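Plodetik Handheld Metal Detector

I've worked bag checks at marches and rallies for years, and this is the wand I kept stealing from my coworkers, so now I sell it! It's light, it doesn't scream at every belt buckle (well, once you turn it down a notch), and you can work the switch with gloves on.

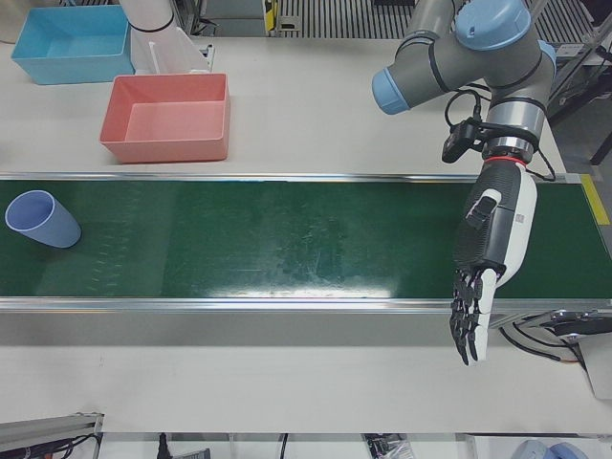 Light blue cup on the green belt

You get a beep, a buzz, or both. I use buzz only when there's a crowd at the gate, as a loud wand makes the whole line jumpy.
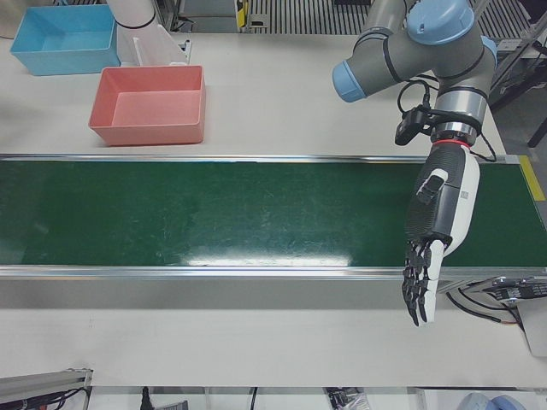 Can I use rechargeable batteries?
Any rechargeable 9-volt works fine, and a full one lasts me 42 hours of gate work. Pack a spare anyway.

Siobhán Geraghty runs a gate crew in Arnton and ordered a second batch in December. She wanted the belt holster too, so I've added that to the kit.
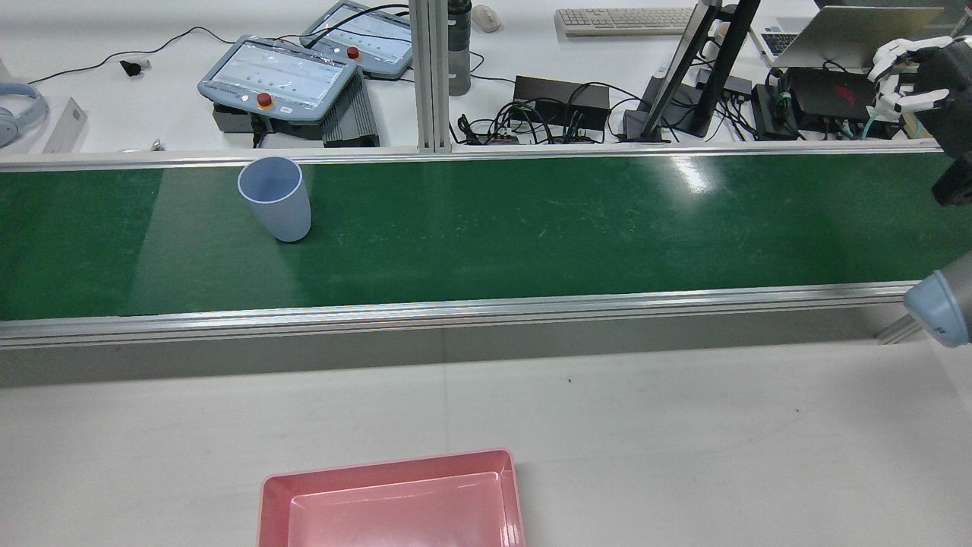 What's in the kit

Wand, holster, wrist strap, one battery and a test card
Weight: 90 grams less than my old Sarnine
Warranty: 3 years
Returns: 60 days, opened box is okay

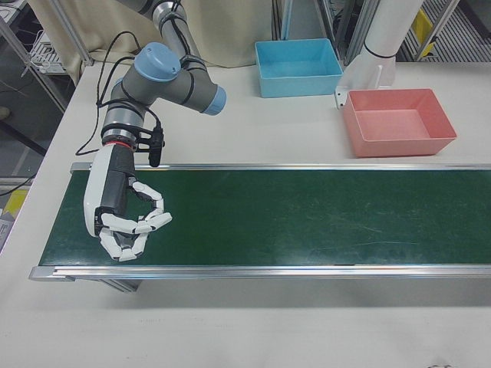
The wand comes in black or high-visibility yellow, and I'm trying to talk the factory into a third color. My vote goes to a light blue like the joint caps on that gray arm, easy to spot in a dark kit bag! If you'd buy one, drop me a note with your order.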